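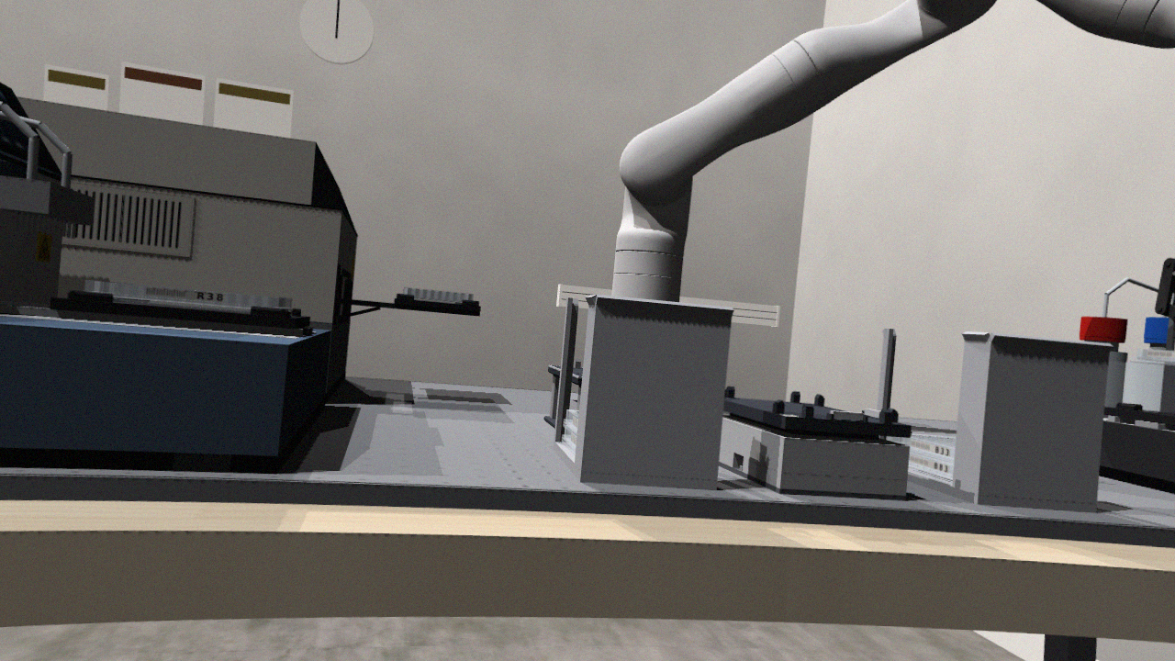

Bras gris au-dessus de l'établi, trois affichettes au mur du fond.

Ticket : mitigeur Tollamum, débit faible côté chaud et goutte au bec
Produit : mitigeur de lavabo Tollamum, finition laiton brossé
Revendeur : Drummond
Statut : clos

Message initial (Dilruba Kodikara)
Mitigeur posé en décembre dans une salle de bains à l'étage. Le débit est normal en froid et très faible en chaud. Une goutte tombe du bec toutes les 13 secondes, levier fermé. Les robinets d'arrêt sous le lavabo sont ouverts à fond. La douche, alimentée par la même colonne, a un débit correct en chaud. J'ai déjà dévissé et rincé le mousseur, sans changement.

Réponse du support Grivholm
Bonjour,
Merci pour ces précisions. Le mousseur est commun aux deux arrivées et n'explique pas un écart entre chaud et froid. Pouvez-vous vérifier les points suivants :
- flexible d'arrivée chaude : pas de pliure derrière la colonne du lavabo ;
- filtre à l'entrée du flexible (petit tamis inox) ;
- pression du réseau, si vous avez un manomètre.
Coupez l'eau aux deux robinets d'arrêt avant de démonter.

Dilruba Kodikara
Pression mesurée au robinet de la buanderie : 5 bars. Le flexible n'est pas plié. Le tamis côté chaud était presque bouché, avec des grains blancs et un morceau de filasse. Nettoyé au vinaigre et remonté. Le débit chaud est revenu. La goutte est toujours là, même fréquence.

Support Grivholm
5 bars, c'est trop pour cette cartouche, prévue pour 3 bars au maximum en service continu. Il faut régler le réducteur de pression du logement ou en faire poser un. Pour la goutte, il est probable que des grains soient passés dans la cartouche avant de boucher le tamis. Démontage : retirer le cache du levier, desserrer la vis avec une clé Allen de 2, dévisser l'écrou puis sortir la cartouche à la verticale. Regardez l'état des disques et des joints du fond.

Dilruba Kodikara
Réducteur réglé à 3 bars par le plombier. Cartouche sortie : une rayure nette sur le disque, joints intacts. La référence gravée est Rorka, sans autre numéro lisible. Chez Drummond on me dit que la pièce n'est pas tenue en stock.

Support Grivholm
Rorka est bien la cartouche d'origine de ce modèle. Nous vous en envoyons une, sans frais, la robinetterie étant sous garantie. Avant de la monter, rincez le corps du mitigeur, arrivées entrouvertes, avec un récipient au-dessus. Graissez les joints à la graisse silicone uniquement. Serrez l'écrou à la main, puis un quart de tour à la clé.

Dilruba Kodikara
Cartouche reçue et montée hier soir. Plus de goutte ce matin à 7 h. Débit égal des deux côtés. Le levier est un peu plus dur qu'avant, est-ce normal ?

Support Grivholm
Oui, il s'assouplit à l'usage. S'il reste dur, desserrez légèrement l'écrou. Pensez à contrôler les tamis une fois par an. Ticket clos, il peut être rouvert en répondant à ce message.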